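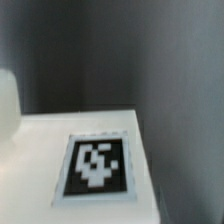
Setting Up a Marker-Guided Sorting Cell and Handing It Over to the Bench Staff

November 11, 2020
By Gion Frei

The procedure covers the small-parts cells we put in at the Prumik repair depot: one arm on a table, open white bins, and printed square markers that the wrist camera reads to find things. It assumes the arm is already bolted down and the safety stop has been tested. The second half deals with shift duties, which change more than people expect when a cell goes in.

Before you start

You need the printed marker set, a steel rule, double-sided tape, the Enton tablet, and the person who will run the cell on a normal day. Do not do the setup without that person. At Prumik we configured the first cell over a break, and the operator spent a week calling us for things she could have fixed from the tablet.

Step 1. Print and check the markers

Print at full scale on matte paper. Glossy paper and laminate both give glare at low camera angles, and the reader drops the marker or returns a bad angle for it. Measure the black square on each sheet with the rule. Ours are 76 mm on the side. If a printed square is more than 1 mm off, turn off page scaling in the print dialog and print again. Do not correct for it in software.

Leave the white margin on when trimming. The reader finds the black square by its contrast with the margin, and a sheet trimmed to the black will fail on a dark table.

Step 2. Fix the reference sheet

Tape the reference sheet flat, with no lifted corners. Move the arm by hand to the teach position, open the marker view on the tablet, and wait for the ID to hold steady. A soft picture is acceptable as long as the ID does not flicker. Save the pose as HOME_REF.

Repeat from 2 other heights. If the saved positions disagree by more than 2 mm, the camera bracket is loose. Tighten it and start the step over.

Step 3. Place the bins

Each bin gets its own marker on the front wall, facing the side the operator stands on. Never use the same ID twice in one cell. The tall bin goes on the right, with enough clearance for the lower link to pass in front of it. Keep everything inside the rails. The rails are there so that bins pushed by hand stop in a known area, and they will not hold back a moving arm.

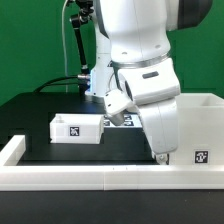 Run the bin scan at slow speed with a hand on the stop. The arm should pause over each marker, and the tablet should list every bin with its ID. A missing bin usually means a marker in the arm's own shadow. Shift the bin a little toward the front rail and scan again. If that does not help, change the scan pose so that the wrist comes in from the other side.

Step 4. Dress the cables

Route the camera cable with enough slack for the full wrist rotation, then run the wrist through its whole range and watch the connector. A cable that pulls tight at the end of travel will work for some 10 days and then start dropping pictures at random, which takes far longer to trace than to prevent. Keep all cables toward the back of the table.

Step 5. Write the duty sheet

Up to this point the work belongs to the installer. The duty sheet belongs to the shift. Write it with the bench staff, on paper, before the first production run.

Before the cell, the Prumik bench had 6 people who sorted returned parts by hand in the morning and did repairs after that. The cell took over the sorting. The repair hours went up, and so did the number of small interruptions, as somebody now has to clear stops, swap bins and re-tape markers. In the first month those jobs went to whoever sat closest to the table. Her repair count dropped, and the depot's reports did not show why.

The duty sheet we use now has these entries:

- Cell operator for the shift, by name. The role rotates.
- Repair target for the operator, set lower than for the rest of the bench.
- Who may restart after a stop, and who must be called after the second stop in an hour.
- Where unreadable parts go. They are sorted by hand at the end of the shift by the operator.
- Time of the marker check.
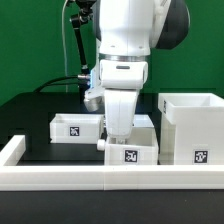

Bin swaps need their own line on the sheet, as they are the job most likely to be done in a hurry. Pause the cell from the tablet first and wait for the arm to rise clear. With the finger down inside the middle bin, lifting that bin will load the wrist, and the joint will fault. Put the replacement in with its marker toward the front rail, check that the marker is clean, and rescan before you resume. The operator does the swap alone. When two people shared it, each assumed the other had rescanned.

Step 6. Train for faults

Each person on the rotation should cause and clear the following before taking a shift:

1. Covered marker. Lay a glove over one bin marker and run the scan.
2. Moved bin. Push a bin sideways during a pause, then resume and read the message.
3. Stop button pressed in mid-move. Restart from HOME_REF.
4. Unplugged camera. Reconnect, then repeat the reference check from Step 2.

Sign-off is by the shift lead, who should have done all four as well. We repeat the training each April and whenever the bin layout changes.

Known problems

Marker reads slow down late in the day: check the window blinds before touching the camera settings.

Scan finds a bin that was removed: the old list was not cleared. Delete it on the tablet and scan again.

Operators stop logging short stops: usually the log form is too long. Ours was cut to the time and a one-letter code, and the entries came back.

The Dvořáček site runs the same procedure with two arms on separate tables. Its duty sheet differs only in naming one operator per table.

Contact: Gion Frei, Gokidach cell support | Copyright 2020 Gokidach | Back to top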